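Road trip, Derano to Susulura with a dog - route and stops

kestrel_213
Leaving Derano at 9 am. Plan is the coast highway, lunch at Drolalport, Susulura by dark. Two adults, one dog. Is the coast road worth the extra time over the inland route?

mapfold
No. Inland is 40 miles shorter and has fewer lights. The coast road is one lane each way after Drolalport.

E_Espiritu
Disagree with mapfold. The inland pass tops out at over 3000 feet and chains can be required until May. Check the road report before you commit. We took the coast last winter and had no delays.

mapfold
Chains were required once last season. One storm is not a reason to add an hour.

E_Espiritu
My log has the coast at 11 minutes longer, door to door. Stops in order: gas at Derano, dog walk at the Shehata overlook, lunch at Drolalport.
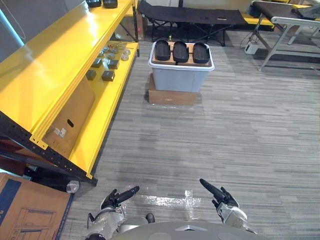
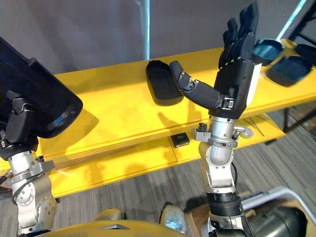
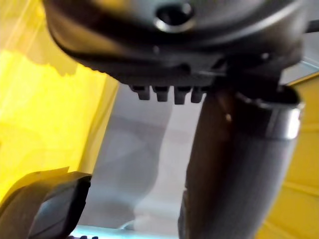

The overlook lot has water but no shade. At Drolalport, park behind the pier - the front lot is metered and has a two-hour limit. The fish place allows dogs on the patio only.

tollbooth
Is the Shehata lot open in winter? The gate was locked when I went by.

E_Espiritu
Open for us. There is a second entrance on the south side.

kestrel_213
Thanks. Going coast on the way out and inland on the way back if the report is clear.

mapfold
Then fill up before the pass. No gas between Susulura and the summit.

Efren Espiritu
Same person as E_Espiritu, other login. The south entrance is gravel, take it slow.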